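Pushing blocks by instruction
A student team at Navaratnam College is teaching an arm to follow plain sentences

The task takes one line to state. A person types an instruction such as "move the red star next to the blue cube", and the arm carries it out using one rigid finger. It has no jaws and cannot lift anything. All movement is by pushing.

Thilini Samarakoon and Imtiaz Munshi proposed the project, called Stundum, as a final-year option in automation. Shiuli Mridha joined in February to write the logging software. Their supervisor, Dinesh Weerasinghe, set one condition: the finished system had to run on the teaching lab's existing arm and table.

Training data comes from people steering the finger by hand controller while a second student types what is being done. The set now holds 2,187 short runs. A further 624 were thrown out, mostly for wording that did not match the movement. "Left" caused the most trouble, as some students meant the operator's left and others the arm's. The team settled on the operator's and relabelled everything recorded before that.

Shape matters more than colour. A cylinder rolls off the line of push if the contact point is slightly wrong. A star can catch the finger between two points and turn with it, which helps on long moves and spoils short ones. Cubes behave well when pushed on the middle of a face.

Blocks that start close together are harder still, and the test layouts include them on purpose. With a green star touching a green cylinder, or a blue triangle tight against the cube, the finger has to come in from the open side.

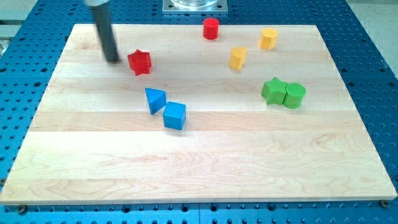
What comes next
The system is scored over 44 fixed instructions, each tried 3 times. Samarakoon wants the next version to accept a correction partway through a push. Mridha is rewriting the logger so that typed corrections carry their own time stamp.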